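抓绒毯和绒布软件的日常打理

家里用得最多的织物，除了毛巾大概就是毯子。沙发上一条，床尾一条，孩子午睡一条，客人来了再翻一条出来。抓绒的毯子便宜、轻、干得快，可是打理得不对，一个冬天下来就发硬、起球、沾满头发。下面写的是我家这些年的做法，顺带把灰色的绒布靠垫、软垫、绒面拖鞋这类东西也写进来，它们和毯子洗在一起的问题最多。

文章是在二月里整理的，正是毯子用了一季、快要收起来的时候。如果你家那边还冷，收纳那一节可以先跳过。

一、先看标签，再分堆

抓绒多半是涤纶，可是带填充的绒布件里面装的东西各家不同，有的是涤纶棉，有的是碎海绵，有的是颗粒。洗之前翻一下侧缝里的标签，主要看三样：能不能机洗，水温上限，能不能进烘干机。标签剪掉了的，就按最保守的办法来，冷水、手洗或者轻柔档、平铺晾干。

分堆的时候我不按颜色分，先按掉不掉毛分。抓绒、珊瑚绒、法兰绒一堆，毛巾和棉制品另一堆。毛巾掉的棉絮粘在抓绒上，要用手一点点往下揪，洗一次后悔一个礼拜。黑色和深灰的绒布件第一次洗的时候单独洗，过一遍水看看掉不掉色，不掉了再和别的放一起。

浅底带花的毯子要特别留意。底色是米白的，染上一点灰就看得出来。我家有一次把一个新买的深灰色垫子和浅色毯子扔进一个桶，出来以后毯子的白边成了雾蒙蒙的一片，后来用氧系漂白剂泡了一夜才好一些，没有全退。

二、洗之前先抖

这一步很多人省掉。毯子拿到阳台上或者楼道窗口，两个人各抓两个角，上下抖十几下。头发、饼干渣、猫毛，能抖掉大半。一个人在家的话，把毯子搭在晾衣杆上，用旧的衣架或者藤拍拍几下，拍的时候从上往下走，翻面再来一次。

抖完还剩的毛发，趁着干的时候处理。绒面上的头发一湿就缠进去了，洗衣机转一圈，缠得更紧。我用过几种办法：

粘毛滚筒，好用，费纸。毯子大，一条下来要撕很多张。

橡胶手套，戴上以后手沾一点点水，甩干，顺着一个方向抹，头发会卷成小团。这个最省钱，手套用厨房淘汰下来的就行，注意洗干净油。

刮毛板，塑料的那种，对沙发垫一类绷得紧的面好用，对松松垮垮的毯子不太好使，得有人帮忙拉住一头。

Ifeoma Ogunleye教过我一个办法，用干的洗碗海绵粗糙的那一面轻轻擦。我试了，短绒可以，长绒会起毛，大家自己找个角先试。

三、带填充的绒布件怎么拿，怎么检查

毯子是一层的，随便拎。填充件不行。靠垫、软垫、填充的坐墩套，洗之前和洗之后都应该托着拿。湿的时候里面吸了水，很沉，单抓一个角往上提，线会从最薄弱的地方裂开，通常就是缝线转弯的那一段。

检查的时候把它平放在毯子或者大毛巾上，用手指捏起一小块面料，顺着缝线走一遍。捏起来能看到针脚之间露白的，或者拉一下针脚会张开的，先补再洗。补的办法很简单，用和面料颜色接近的涤纶线，藏针缝，一针挨一针，收尾的时候多打一个结，把线头拉进填充里再剪。棉线不要用，洗几次会缩，缝线处就皱起来。

还要捏一捏里面有没有结块。结块的地方捏上去像一个硬核，周围是空的。洗之前先用手把它揉开，不然洗完会更硬。揉不开的，沿着侧缝拆一个两指宽的口子，把填充掏出来撕松，再塞回去。掏的时候在浴缸里或者大纸箱里做，那种棉飞起来满屋都是。
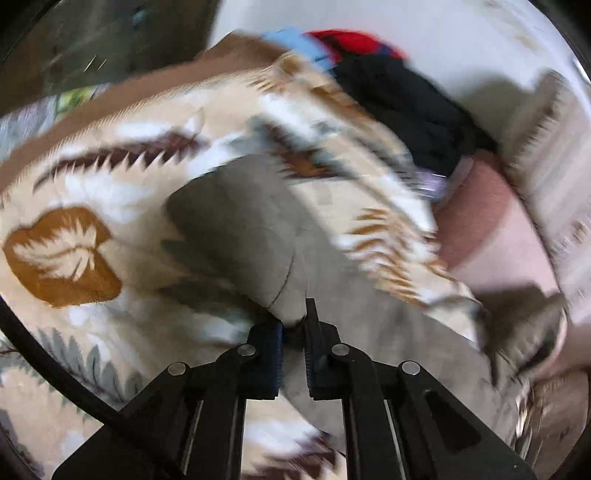
塞回去的时候先塞角落，再塞中间。很多人反过来，中间鼓鼓的，四个角瘪着，怎么拍都不好看。角落可以用筷子的圆头推，不要用尖的一头，绒布反面是很容易捅穿的。塞好以后先用珠针别上，放在椅子上坐一下试试软硬，合适了再缝。

四、洗

水温，我一般用冷水，最高不过40度。再热绒毛会打卷，摸上去像旧地毯。有小孩吐了奶或者生病用过的，可以在标签允许的范围里调高一点，洗完马上抖开。

洗衣液用平时一半的量。抓绒不吸水，可是它的绒毛之间很能藏泡沫，放多了漂不干净，干了以后发涩。洗衣粉不建议，化不开的粉粒会卡在绒里，深色的毯子上看得最清楚。

柔顺剂不要放。放了以后头两次确实滑，再往后绒毛一缕一缕粘在一起，吸汗和蓬松都差了。想要软，漂洗的时候加一点白醋，一条双人毯加半杯就够，味道晾干就没有了。醋不要和含氯漂白剂一起用，会产生有毒的气体，这个一定要记住。

机洗的时候桶不能装满。一条大毯子单独洗，小毯子两条一起，剩下的空间能伸进一个拳头再加一截手臂。填充件最好一次洗两个，对着放，甩干的时候桶才平衡。只有一个的，另一边塞一条大小差不多的毯子配重。

转速调低，甩干用最低或者次低的一档。高速甩出来的毯子会有死褶，抓绒又不能熨，褶子要挂好几天才散。

手洗的在浴缸里放水，没过毯子就行，用脚踩。孩子很愿意干这个活儿。踩五分钟，放水，换清水再踩，到水里看不见泡为止。捞的时候先把水放干，让毯子自己在缸底沥一会儿，再卷成一卷压水，不要拧。

五、局部的污渍

不是每次都要整条洗。沾了一点东西，当时处理掉，能多撑一个月。

茶和咖啡：先用干布吸，不要擦。吸完用温水加一滴洗洁精点上去，再用干净的湿布吸回来，重复几次。

油：撒玉米淀粉或者爽身粉，盖一张厨房纸，压一本书，过一夜刷掉，再用洗洁精点洗。

蜡烛油：等它硬了，用勺子背刮。剩下的隔着冰袋再冻一次，掰碎，抖掉。网上说的用熨斗隔纸吸蜡，在棉布上行，在抓绒上不要试，绒会化。

血：冷水，只能冷水，加一点肥皂。

圆珠笔：用棉签蘸酒精，从外圈往中间点，底下垫一块白布，布脏了就换位置。花色毯子先在不显眼的边角试一下会不会掉色。

口香糖：冰块敲硬了再揭。揭不干净的部分用剪刀尖挑掉几根绒，比硬扯好看。

处理完局部，等它干了，用软毛刷把那一块刷一刷，让绒毛的方向和周围一致，不然会有一圈印子。

六、晾

能平铺就平铺。晾衣架横着搭，毯子跨两根杆，中间空着通风。只有一根杆的，搭到一半的时候换个位置，免得中间压一条印。

大太阳底下不要晒太久，深色和带花的会褪，尤其是朝南那一面。我的习惯是反面朝外晒，晒到摸着不潮，收进来在室内再挂一晚。

填充件晾起来麻烦一些。外面摸着干了，里面可能还是湿的，湿着收起来会发霉，味道很难去。判断的办法是两手用力挤中间，贴近脸，觉得凉就还没干透。晾的过程中每隔几个小时拍一次，拍散里面的棉。天气不好的时候放在电风扇前面吹，比放在暖气上好，暖气只烤一面。

用烘干机的，选低温，放两个干净的网球进去，和填充件一起转。网球会有一点响，晚上不要开。烘到九成干拿出来，剩下的自己散。滤网每次都要清，抓绒掉的细毛很多，堵了以后烘干时间会长出一截，也不安全。

七、起球和发硬

起球先分清楚是哪一种。一种是绒毛自己缠成的小球，一种是别的织物的棉絮沾上去的。后一种用粘毛滚筒就能去掉，不需要剃。

剃毛球机要绷平了用。把毯子铺在桌面上，一只手按住，另一只手轻轻画圈，不要压。我家那台是Zetico的，用了好几年，刀网换过一次。用之前看看刀网有没有变形，变形的会咬布。缝线附近绕开，剃断了线，整条边都会松。流苏和毛边也绕开。

发硬的毯子，多数是洗衣液残留。用温水加白醋泡半小时，漂两遍，低速甩干，晾到半干的时候用宠物梳或者软毛刷顺着刷一遍。刷完再晾干，能恢复六七成。温度太高烫硬的那种救不回来，绒毛的头已经熔了，剪成小块当抹布或者给猫垫窝。

八、分清哪一面朝上

双面花色不一样的毯子，建议固定一面朝上。人接触的那面脏得快，换来换去两面都脏。有叶子、羽毛之类大花纹的，脏了不太显，反而容易忘记洗，可以在手机上设一个提醒。我家沙发上的毯子两到三个星期洗一次，床尾的一个月一次，客人用过的走了就洗。

养猫养狗的，另外给它们一条，铺在它们爱趴的位置上，别的毯子就干净得多。灰色和驼色的最耐脏，浅灰又比深灰好一些，深灰上什么毛都看得见。

九、收纳

收之前一定要洗，一定要干透。穿过用过的汗和皮屑留在里面，到了夏天会招虫，也会发黄。

叠法。大毯子长边对折两次，成一个长条，再从一头往另一头卷，卷到底，用一条旧的布带扎住，不要用橡皮筋，时间长了会粘在布上。卷着放比叠着放褶少，竖起来插在收纳箱里，哪条是哪条一目了然。小毯子可以叠成豆腐块，把最后一折塞进前一折的口袋里，不会散。

真空压缩袋，抓绒毯可以用，填充件不建议。压一个夏天，棉都塌了，拿出来拍很久也回不到原来的样子。实在没地方，压到一半的厚度就停，不要抽到硬邦邦的。

填充件放在透气的布袋里，旧枕套就很好。一个枕套装一个靠垫，口子折进去。放在柜子上层，上面不要压东西。

防潮，在箱底铺一层报纸，再铺一张白纸隔开，免得油墨染到浅色毯子上。除湿盒放在角落，直立，别倒，倒了那个水会把布料弄得黏糊糊的。樟脑丸对涤纶没什么必要，味道还重，和羊毛的东西放一起再用。

箱子外面贴一张纸条，写里面是什么、多大尺寸。我以前不写，找一条单人毯要开三个箱子。

十、旧毯子的用处

洗不出来的、烫硬的、中间磨薄的，还有不少去处。

搬家的时候包桌角和电视机屏幕，比气泡膜好用，还能反复用。

剪成30厘米见方的块，擦玻璃和擦灰都可以，不用锁边，抓绒剪开不会脱线。

垫在后备厢里，装花盆或者带泥的鞋。

做靠垫的内胆。两块旧毯子缝三边，里面塞剪碎的布头，缝最后一边。要塞得匀，布头剪得小一点，大块的塞进去疙疙瘩瘩。

冬天铺在窗台和门缝下面挡风，卷起来用布带扎两头。

给动物收容所之前先打个电话问一下，有的地方只收没有流苏的，怕动物咬了吞下去。

十一、几个常被问到的问题

新毯子要不要先洗？要。新的浮毛多，第一次用冷水轻柔档洗一遍，之后掉毛就少了。Danjuma Afolabi来信说他家的新毯子洗了三次还在掉，这种可能是剪绒没剪净，可以放进烘干机低温空转十分钟，让滤网把浮毛带走。

静电怎么办？冬天干，抓绒蹭一蹭就噼啪响。屋里放个加湿器，或者用喷壶在空气里喷一下，让水雾落在毯子上，不要对着喷。拿金属衣架在毯子表面划一遍也能放掉一些。

可以干洗吗？可以，没有必要。干洗一条的钱差不多够买一条新的了。里面有羽绒的填充件倒是可以考虑送去水洗店，问清楚他们会不会烘透。

绒面上有压痕怎么办？沙发扶手上、靠垫背面常有。用挂烫机的蒸汽隔着十厘米走一遍，不要碰到，再用手拨松。没有挂烫机的，洗澡的时候挂在浴室里，洗完拿出来刷一刷。

两块绒布颜色差一点，能不能拼在一起补？看位置。补在背面和底面没有关系，补在正面的话，颜色差一点不如差很多，干脆用一块花的，做成口袋或者贴布的样子。Macarena Gallardo给孩子的小毯子补过一片叶子形的，用的是另一条旧毯子上剪下来的花，边上锁了一圈，洗过很多次也没有掉。

拉链卡住了绒毛怎么办？不要硬拉。用镊子把绒毛一点一点往外挑，挑松以后拉链齿上抹一点铅笔芯或者蜡，再慢慢退回去。以后洗之前把拉链拉到头，拉头折平，洗完也先拉上再晾。

毯子味道大，没时间洗怎么办？撒一层小苏打，卷起来放两个小时，展开到外面抖干净，再挂到通风的地方。烟味不太管用，还是要洗。

洗衣机洗完一圈灰毛沾在门的胶圈上，用湿的厨房纸擦掉，再空转一次短程。下一桶要是洗白衬衫，这一步别省。

下一篇写羊毛毯和棉毯，那两样的水温和晾法和抓绒差得很远，不要照着这一篇来洗。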